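Print this page | E-mail this page

We use cookies to remember your settings. By staying on the site you accept them.

Small Things in Open Boxes – speaker notes, Berenice Huerta

(Wait for the chairs to stop scraping. Say hello to the back row.)

I want to start with the table by the door, because that's where all of us start, isn't it? You come in, your hands are full, and down it goes – the packets, the cable, the thing you meant to take upstairs in August. When I began helping people at Ninley tidy their homes, I went straight for the closets, and I was wrong to. Start with a tabletop and one shallow box, any old food carton will do, and leave it open so you can see right in.

(Slow down here.)

Let the little things go in together, even if they don't match. Coil the charging cable and lay it beside the box, so it doesn't snag on everything else. And please don't fuss over the tablecloth yet! You can smooth it at the end, with a cup of tea next to you.

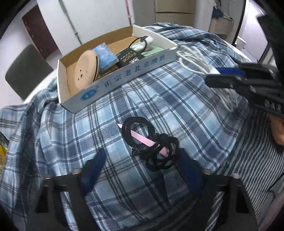 Then pick up one item, just the one, and ask yourself which room you'd go looking for it in. Carry it there before you touch the next.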